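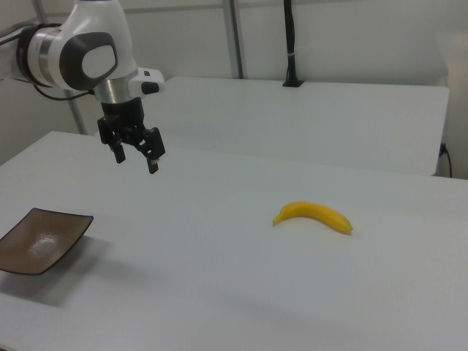

Quando liguei para a Deirdre Foley, numa segunda-feira às oito da manhã, ela já ia no segundo café e avisou logo que tinha uma hora, nem mais um minuto. Falámos quase duas. A Deirdre trabalha na Gretero, onde escreve as regras da casa para as células de robôs colaborativos, e eu andava há meses a querer perguntar-lhe uma coisa muito simples: porque é que um documento para pôr um braço a pegar em fruta precisa de 108 páginas?

"Não precisa!", riu-se ela. "A primeira versão tinha 10 e era melhor de ler. Depois começaram a chegar as dúvidas."

As dúvidas foram 465, contadas uma a uma, porque a Deirdre guarda tudo. Vieram das equipas de Buckley e de Edton, os dois sítios onde a Gretero tem bancadas montadas, e quase nenhuma era sobre o que ela esperava. Contava com perguntas sobre velocidades e forças. Recebeu perguntas sobre pratos.

"Onde se põe o prato? A que distância da borda da mesa? Pode ser brilhante? Um prato brilhante devolve a luz do teto e há dias em que o sistema de visão se baralha todo com isso. Nós não proibimos, mas pedimos que fique registado. Se alguém muda de prato a meio da semana e não escreve, na sexta andamos todos a discutir resultados que não se podem comparar."

Confesso que nunca tinha pensado em pratos desta maneira (e olhem que lavo muitos).

A regra de que ela mais gosta é a da mesa limpa: em cima do tampo fica apenas o que a tarefa pede. Se a tarefa é uma banana e um prato, então há uma banana e um prato, e a caneca, o telemóvel e a chave sextavada vão para outro lado. Perguntei-lhe se isto não era só arrumação de mãe. "É um bocadinho", admitiu. "Mas a avaliação de risco foi feita para aquela mesa, com aqueles objetos. Uma chave esquecida debaixo da pinça é um objeto duro que ninguém avaliou."

E porquê banana? Eu tinha de perguntar. A resposta demorou uns bons cinco minutos, e ela entusiasmou-se tanto que tive de lhe pedir para abrandar. A banana é curva, não rola como uma laranja, tem uma ponta mais fina do que a outra e, sobretudo, acusa o toque. "Se apertas demais, no dia seguinte está lá a marca castanha. É o sensor mais barato que temos." O documento manda trocar a fruta todas as manhãs e anotar o estado em que ficou a do dia anterior. Já houve quem tentasse poupar com bananas de plástico. "Servem para ensaiar o percurso e para mais nada", disse ela, e percebi que aquele assunto já tinha dado discussão.

Passámos às coisas mais sérias. Uma pinça de dois dedos parece inofensiva, sobretudo quando está aberta e parada no ar, e é aí que as pessoas se descuidam. A Deirdre insiste numa distinção que eu desconhecia: um braço imóvel pode estar desligado, em pausa ou à espera do próximo comando, e a olho não se vê a diferença. "Eu própria não vejo, e trabalho nisto há anos. Por isso a regra diz que se olha para o indicador de estado antes de meter a mão. Sempre. Mesmo para endireitar a banana."

Há também um capítulo inteiro sobre cabos, que ela me avisou ser o mais aborrecido e o mais útil. Os cabos do braço têm de ter folga para o movimento completo, nada pode roçar nas juntas e os que descem pela lateral da bancada levam fixação. Quis saber se as pessoas cumprem. Silêncio do outro lado. "Em Edton cumprem", respondeu por fim.

O registo de incidentes vive numa ferramenta interna chamada Wudeva, que toda a gente acha feia e toda a gente usa. Tem 689 entradas. A grande maioria são quase-acidentes sem história nenhuma: uma peça largada fora do sítio, um dedo da pinça que tocou no tampo, alguém que entrou na zona sem avisar o colega. A Deirdre lê-as todas e jura que aprende mais ali do que em qualquer formação. "O que me assusta é uma semana sem entradas. Quer dizer que deixaram de escrever."

Perguntei se as regras internas não chocam com as normas oficiais. Ela diz que a ordem é clara, primeiro a lei e as normas aplicáveis, depois o manual do fabricante e só no fim o documento da casa, que pode ser mais exigente e nunca mais brando. Quando há conflito, para-se e telefona-se. O número dela está na capa (eu vi, está mesmo!).

A próxima revisão sai em junho e ela promete cortar páginas. Quis saber quantas. "Não escrevas isso, que depois cobram-me." Prometi que não escrevia o número, e de qualquer forma ela não mo disse. Entretanto já a estavam a chamar de Buckley, alguém queria saber se podia trocar o prato.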